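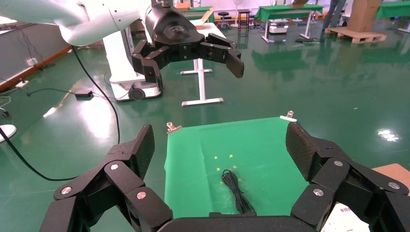 We've been swapping hands on the arms at Pusholm all through February, and I finally have some news to share! The multi-fingered black hands are staying on for the cable work, at least until summer. Smaranda Ardeleanu, who runs our trials, made the call this morning after going through the logs — 2,682 grasps in all, and 1,477 of those were on coiled cables.

I was rooting for the plain two-jaw Gollent gripper, I admit (it's cheap, and I can fix it myself in five minutes). It did fine on boxes, but on a loose coil it kept pinching one loop and leaving the others behind. The fingered hand gets under more of the bundle, and the textured fingertip pads seem to help a lot. It's slower, though, and the Arkemau controller still stutters when all the fingers close at once, so we're running it at reduced speed for now.

Next up is the wrist camera. Pascu wants a wider view of the fingertips, and I want one that doesn't need refocusing every time we change a hand!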